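Grippers, May

Up at eight with the left gripper sulking again. One finger was closing a hair before the other, so everything it picked up got a small twist. Valentyna says this is wear. I say it is spite. Took the ridged pads off, cleaned out the grooves, put them back and nipped up the four screws along the top, going corner to corner as Jordan showed me. Then leafy greens, the softest thing I could find, held over the pink basket.
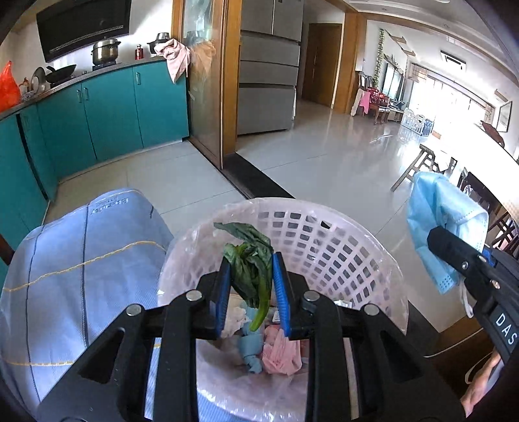

After lunch – rubbish

Wrappers are the real test. Foil slides on a dirty pad and you feel it in the trigger before you see anything. I tipped the lot out on the tablecloth and went at it with both hands, cup in one, red snack wrapper in the other.
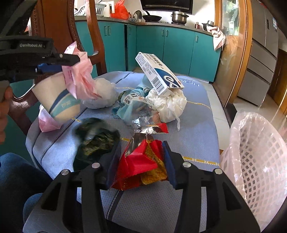 Still to do

Pads: 2 spare pairs left, order more from Pekley, who will send the wrong size.
Left trigger spring: roughly 29 days old and already tired. Swap it.
Ilari wants the wear log kept daily. Ilari doesn't have to keep it.
Find the small screwdriver. Had it this morning – blame Gemma until proven otherwise.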